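Oiling a timber tabletop

Clear the top and vacuum along the grain. Sand with 180 grit, then 240, and wipe with a cloth dampened in metho. Leave until the colour evens out.

Apply a thin coat of hardwax oil with a white pad.

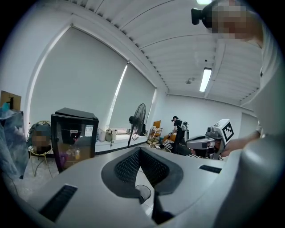
Wipe off the excess after 6 minutes – any longer and the film drags. Two coats suit most tops. Leave 12 hours between them and keep the room above 15 degrees. Lay used rags flat outdoors to dry, as bunched oily rags can self-ignite.

Full cure takes around 37 days. Until then, mop up spills at once and use coasters under anything damp.
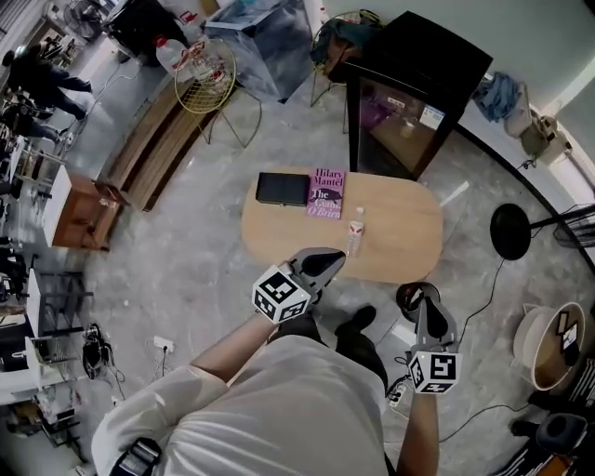 Genji Sugawara writes that on his ash table the second coat stayed tacky until he buffed it with a dry pad – he now halves the oil for coat 2.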